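Kakia – trash bin and liner notes

Kakia is a small set of recordings of one household chore, dealing with the plastic liner in a round trash bin. Fuad Araya put it together in August and Grigore Anghel checked the labels. It holds 90 recordings, split into 10 folders by session. Folder 8 is the one to hold out for testing.

The bin is tan and the liner is clear. Labels use three words for the plastic: rim, fold and body.
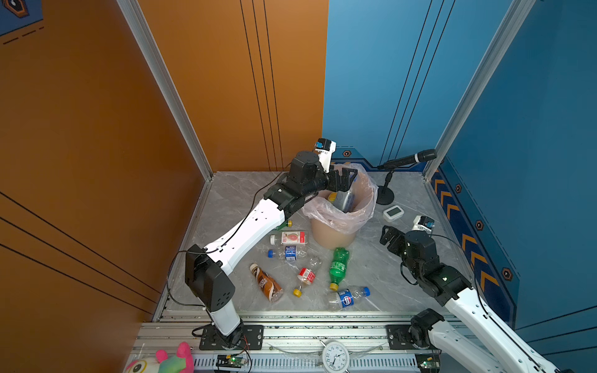 Does a liner have to fold over the rim to be labeled as fitted?
The edge needs to fold over all the way around. If part of it has slipped inside, the label is "partial".

Changes since the first release

Two folder names were fixed and the notes file is now plain text. Free-text notes are capped at 1000 characters.
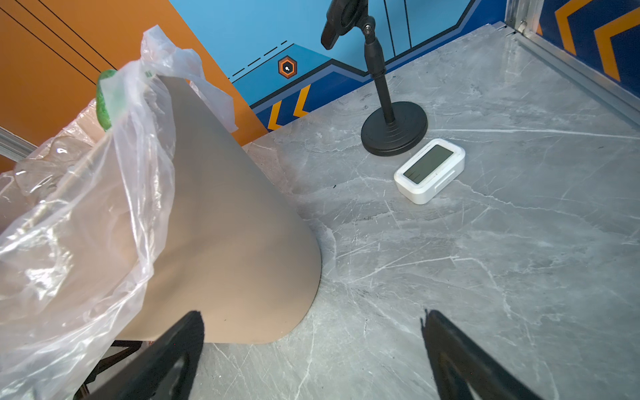
Outlining clear plastic was the slowest part of the labeling. We draw one outline around the whole liner, wrinkles included, and leave the bright highlights inside it. A loose flap counts as body – the one sticking out toward the orange wall is a typical case. Small colored bits bunched into the film, like the green patch near the top, get the tag "other".

Send label corrections to Grigore with the folder number and the recording name.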